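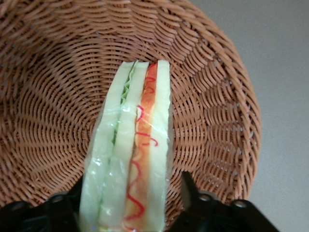

The play café at Gulby has had its counter restocked, and I popped in on Fri 9 May to have a nose. It opened in October with hardly anything to sell, pretend or otherwise, so this is a big step up! My favourite bit is the toy sandwich, done up in clear wrap and sitting in a round wicker basket – I was properly hungry by the time I left.

The money came from a raffle at the Prallia hall, which raised 400 pounds. Children from Ellow infants get first go at playing shop, and there were 54 names on the list when I looked. I'd have put mine down too if they'd let me.
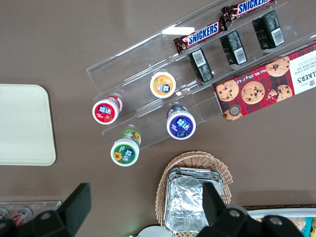
Snickers and Walkers shortbread on the clear tiered rack.

Sessions last an hour and cost 3 pounds a child, grown-ups free. The 138 bus stops right outside – get off at Baptista Road.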